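A Winter Open Day at the Fodden Fruit House
Posted 1/28/25

I have been meaning to write this up since we got home, and what with the holidays and then a cold that went through the whole house one person at a time, it has taken me far too long. But I still think about the place most mornings when I cut up an apple for breakfast, so I'm going to sit down with my notes and a pot of coffee and do it properly.

The Fodden Fruit House is a big brick building on the edge of Diltum, and for most of the year it goes about its business of keeping apples and pears cold until somebody wants to buy them. Once each December it opens its doors to anybody who cares to come and look. I'd read a small notice for it in the window of our library and talked my sister into coming along, which wasn't hard, as she will go anywhere that has the word "tasting" on the flyer. 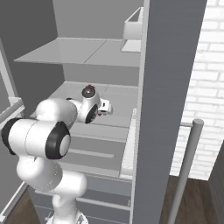
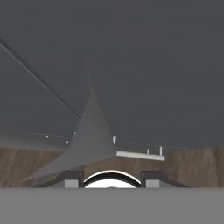
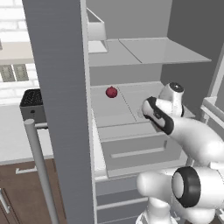
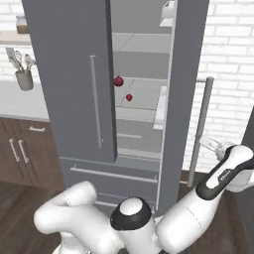
Computer renderings, in order: a gray shelving cabinet, a gray draped shape, and two of an open refrigerator with red fruit on the shelf.

We took the early train to Barnen and then the bus, and I would tell anyone thinking of going next winter to do the same. The lot at Fodden is small and it was full by the time we walked past it, with cars lined up along the road on the grassy side. The bus lets you off at the bottom of the lane and it's a pleasant walk up between the trees, all bare at that time of year and pruned so neatly that my sister said it made her want to go home and apologize to our old plum. There had been a hard frost overnight, and the grass crunched the whole way up.

Admission was 5 dollars, and for that you got a paper ticket, a cup for cider, and a folded map that somebody had clearly drawn by hand and run through a copier a few too many times. I was glad of mine all the same! The building has been added onto again and again, and the rooms don't follow one another in any way that makes sense from the outside. You go in through what used to be the wagon entrance, turn left past the scales, and then you're in the old cellar before you know it.

The old cellar was my favorite part, so I'll spend some time on it. It's dug partway into the hill, with thick walls and a low ceiling, and before there was any machinery it was the whole operation. They filled it in the fall and opened the vents at night to let the cold air in, then shut them again first thing in the morning before the day warmed up. That was it, really, vents and shutters and somebody willing to get out of bed. Our guide told us the job of looking after the vents used to go to whoever lived closest, and that it came with a free sack of apples and not much else. There's a chalkboard on the wall by the door with the last season's temperatures still on it from when the cellar was retired, and a sign asking you very politely not to lean on it.

And the smell! I don't know how to describe it to someone who hasn't stood in a room like that. It's sweet and a bit earthy, with something close to roses in it, and it has soaked so far into the walls that it's there even though the cellar now holds nothing but a few display crates. A man in our group said it smelled exactly like his grandmother's back stairs, and then several other people said the same about their own grandmothers, and we were all held up for a good while. The guide didn't seem to mind. I expect it happens every tour.

From there you go up a ramp into the cold rooms, and you do want a hat. Coats were offered on loan, big padded ones, but we had dressed for it and managed fine. There are 4 cold rooms in use, and we were allowed to step into one of them, which holds 300 bins when it's full. The others were sealed up tight for the long-keeping fruit and you could only look in through a small thick window. The guide explained that in the sealed rooms they lower the oxygen along with the temperature, which slows the fruit down so much that an apple picked in the fall can still be crisp in spring. I had known this in a vague sort of way but had never thought about what it means in practice. Once a room is closed it stays closed, and if you guess wrong about when the stores will want that variety, you have a whole room of the wrong apple.

My sister asked the question I'd been too shy to ask, which was what we ought to be doing with the apples at home. I wrote the answer down carefully and will pass it along. Keep them in the refrigerator and not in a bowl on the counter, however nice the bowl looks. Put them in a drawer if there's room, in a bag with a few holes poked in it. Keep them away from the lettuce and the carrots, as the gas that ripe apples give off will spoil the greens and turn carrots bitter. Check them every week or so and take out any with a soft spot. And don't wash them until you're ready to eat them, which I have been doing wrong all my life.

Pears are a different matter and got their own little talk. They want to be cold first and then warm, so you keep them in the refrigerator until a few days before you need them and then set them out. You press near the stem with your thumb, very gently, and if it gives, you eat that pear the same day. I have tried this three times since we got back and the pears have been wonderful twice. The third time I forgot about them.

After the cold rooms came the packing floor, where they had one of the sorting lines running slowly so that we could see how it worked. The apples float along in a channel of water to start with, to save them from bruises, and then go up onto rollers and past the women who pull out anything with a mark. I could have stood there an hour. It's a strangely restful thing to look at, all that red and yellow bobbing by, although I imagine it's less restful in the middle of a shift. The children in our group were each allowed to pick an apple off the end of the line and went quite solemn about choosing.

There's one small room upstairs that isn't on every copy of the map, so do ask. It has the old label collection in it, the bright paper ones that used to be pasted on the ends of the crates, and they've catalogued 1112 of them so far. I liked the ones with birds. My sister was taken with a very stern-looking cat sitting on a barrel, and would have bought it on a tea towel if they'd had one in the shop. They're kept in flat drawers and you may open any drawer you like as long as your hands are clean and you slide it shut again slowly. The handles stick a little on the lower ones.

The tasting was in the old stable across the yard, and it was crowded but friendly. Long tables, paper plates, slices set out by variety with a card in front of each. We started at the tart end and worked our way along, and by the middle I had stopped being able to tell one from the next, so I'd suggest having some of the plain crackers between and going slower than we did. There was a russet with rough brown skin that looked like nothing at all and tasted of nuts and honey. There was also one so sour that a little boy ahead of us shouted, and then went back for another piece. The cider was served warm and they were generous with refills.

I have only two small complaints. The restrooms are out past the stable and not well marked, and the line for them got long in the afternoon. And the shop, which sells fruit by the bag and jars of apple butter, only took cash when we were there, so my sister had to lend me money, and I've been hearing about it ever since. I came away with a bag of the russets and two jars, one of which was meant to be a present.

We finished up at the Mercado, the covered market in the middle of Diltum, which is a short ride back down on the same bus and well worth the stop if you have time before the train. Plenty of the growers who store at Fodden have stands there. We ate bean soup at the counter by the south door with our coats still on and our bags between our feet, and compared notes on what we'd tasted. There's a bakery stand that makes a flat apple cake with a good deal of black pepper in it, which sounded odd to me and which I would now like to eat every day. I asked if they would share the recipe and they laughed very kindly and wrapped up a second piece.

A few practical things, for anyone who wants to go. Wear shoes that can get wet, as the packing floor does. Strollers can get up the ramp to the cold rooms but not down into the cellar. Dogs have to stay in the yard. The tours leave from the scales whenever enough people have gathered, and the earlier ones are smaller, so you can hear better and ask more. The last bus back to Barnen goes before it gets dark, and the driver doesn't wait.

The russets lasted us well into January in the bottom drawer, in their bag with the holes in it, and there are two left. I'm making them into a pie this weekend.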